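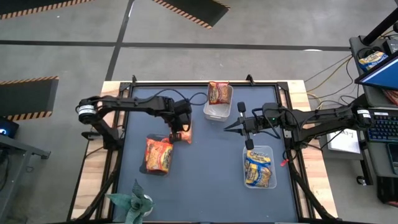

4 Installing and loading the Marutard snack cabinet

This section covers placement, levelling, shelf set-up and first loading. Wiring of the optional card reader is covered in Section 6. Read Section 2 (Safety) before moving the cabinet.

4.1 Position

1. Choose a level indoor floor out of direct sunlight. Concrete, tile and vinyl are suitable. On carpet, fit the Uvden base plate.
2. Measure the opening. The cabinet is 808 mm wide with the side trims fitted. The opening must be at least 814 mm wide at floor height and at door height.
3. Check that the door can swing to 90 degrees without touching a wall or handrail.
4. Walk the cabinet into place with two people. Keep it upright.

CAUTION: Do not lift the cabinet by the door handle or by the price rail.

4.2 Levelling

1. Open the door and remove the kick panel (two screws, bottom edge).
2. Turn each front foot clockwise to raise, anticlockwise to lower.
3. Place a spirit level on the cabinet floor, first side to side, then front to back. The bubble must sit between the lines both ways.
4. Tighten the lock nuts against the cabinet base. Refit the kick panel.

If the door drifts open by itself after levelling, raise both front feet by half a turn and check again.

4.3 Shelves and dividers

The cabinet is supplied with 8 shelves packed flat. Shelf clips are in the bag taped to the inside of the door.

1. Push the clips into the side rails at the height required. All four clips for one shelf must be in slots with the same number.
2. Lower the shelf onto the clips, back edge first, until the front edge drops into place.
3. Slide the dividers in from the front. Set the lane width to suit the product.

Bagged product needs a wider lane than the bag measures when empty. Fill settles toward the bottom seal during transport, and a bag that fitted on delivery day can bind later. Lay one bag flat on a bench, let the contents spread evenly, measure across the widest point and add 22 mm. Packets of dry noodles hold their shape and can be set with half that allowance.
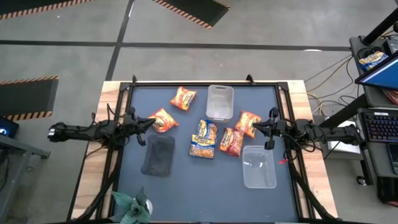
Figure 4-2. Red snack bags on a work mat.

4. Fit the pusher to each lane. The spring tag faces the rear.
5. Pull each pusher fully back and release it. It should return to the front without stopping.

NOTE: Pushers marked J are made by Jaber and take a different spring. Do not mix the two kinds on one shelf.

4.4 First loading

Load the cabinet with the power off and the door fully open.

1. Begin with the bottom shelf and work upward.
2. Put drinks and cans on the two lowest shelves only.
3. Load bags with the printed face to the front and the top seal up. Do not fold seals over to make a bag fit. Move the divider instead.
4. Load noodle packets on edge, longest side down. Leave the last space in the lane empty.
5. Place stock with the earliest best-before date at the front of the lane.
6. Slide a price ticket into the rail below each lane and enter the same price in the controller (Section 5.3). 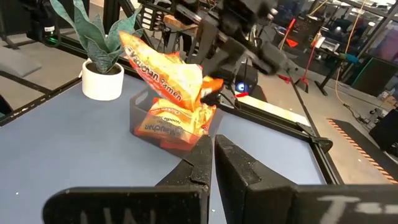 Wrapper film varies between products, and a glossy film can cling to the packet behind it in humid weather. Where two packets come forward together, remove the lane liner, wipe it with a damp cloth and let it dry before reloading. If the fault returns, fit the ribbed liner supplied in the accessories bag. The ribbed liner reduces lane capacity by one packet.

CAUTION: Do not use silicone spray or cooking oil on liners.

4.5 Test

1. Close the door and switch the power on. The lane lights come on from left to right.
2. Hold the centre button until TEST is displayed.
3. Take one item from each lane and confirm that the lane count drops by one.
4. Press the centre button again to leave test mode, then return the items to the front of their lanes.

If a lane shows E2, the pusher is not seated. If a lane shows E4, check the Joltis sensor plug at the rear of the shelf. Any other code: record the code and the shelf number, and contact service.

Complete the installation card and keep it in the door pocket.

Related sections
- Section 2: Safety
- Section 5: Prices, tickets and stock counts
- Section 6: Card reader wiring
- Section 9: Cleaning and liner replacement
- Spare parts list: clips, dividers, springs

Uvden Technical Publications | Manual editors: Raghda Mansour, Botond Pintér | © Uvden. All rights reserved. | Contact service | Back to top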